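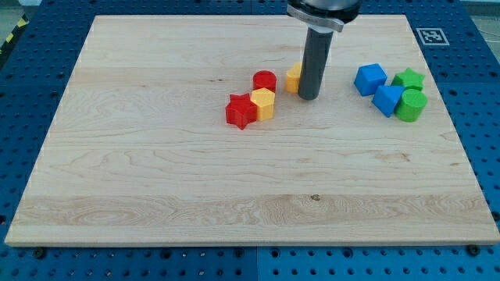
Drying Times of Board Finishes in a School Workshop
Iason Zervas
2026-04-23

Most of the furniture made in our workshop is finished with oil, and every term the same problem comes up. Pieces are stacked too early and the faces stick together. I wanted to find out how long the oil needs in a room that is heated only during the day.

I compared two products, Galurley oil and Rutico hardwax. Both were put on maple offcuts with a cotton cloth and wiped after 9 minutes. The offcuts stood on edge on the shelf by the window. I checked them with a paper strip pressed under a weight – if the strip picked up any oil, the piece was counted as not dry.

Work started in March. The first batch had to be thrown away when the heating failed overnight, so the results are from the second batch only.

Galurley was dry after two days on most pieces. Rutico took longer, and the pieces nearest the glass were the slowest of all. Sanding made a difference too. Boards sanded to a fine grit took up less oil and dried sooner, but the color came out paler.

I did not measure humidity, and the paper test depends on how hard the weight is set down. A second student should repeat it without knowing which finish is which.

For now I suggest that oiled parts stay on the drying shelf for at least three days. The notebook with all readings is in the Arkar cabinet, second drawer.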